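Gripper procurement (small robot cells)
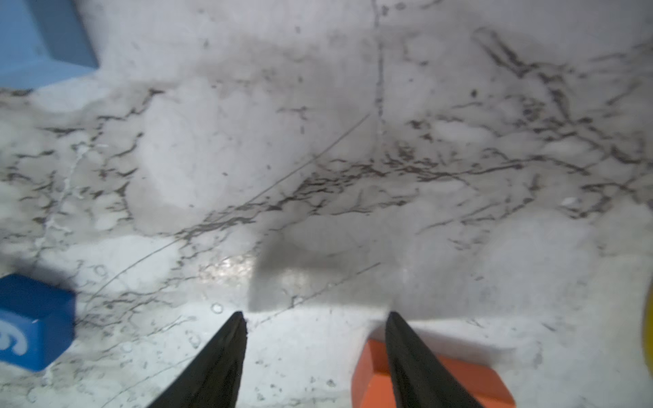

Gripper procurement is the part of planning a small robot cell that covers choosing, pricing and ordering the end tooling, plus the spares and test pieces that go with it. Usually handled apart from the arm itself. In smaller workshops the two are often bought in different budget years, which causes trouble with fittings.

Background

Early buyers took whatever the arm supplier offered. Separate tooling lists came later – Harnen and Skoltex both sell fingers without the gripper body, Seidel sells the body only. Cerico sells the lot as a kit, with adaptor plate. Prices not directly comparable, as some lists include cabling and some dont.

Costs

A typical first order: one two-finger gripper, wrist camera, bracket, cable, spare fingers. The Cerico kit was listed at 1,791 euros in the price sheet dated 2018-07-12, delivery extra. Spare fingers 40 euros a pair. Most planning guides say to order 4 pairs at the start. Tips wear first, and tapered ones sooner than square ones. A replacement camera cable is 248 euros from the same list, often left out of the first budget and then bought in a rush in December, before the year's money goes.

Test objects

Coloured blocks are the common choice for pick trials. Cheap, easy to replace, angled faces and rounded corners both useful. Strong colours such as orange, blue and yellow are easy to tell apart in the camera picture. Normally charged to consumables, not equipment.

Work surface

Often forgotten. Plain matt board is the cheapest. Patterned tops, marble effect for instance, are bought for harder trials, where veins and specks may confuse the software. Glossy finishes add glare and reflected light as well, so lamps should be budgeted at teh same time – a diffuser costs little next to a second camera.

Lead times

Stock fingers, days. Special shapes, several weeks, longer if the drawing needs changes. Adaptor plates are the usual hold-up.

See also: End effector; Tool changer; Wrist camera; Spare parts planning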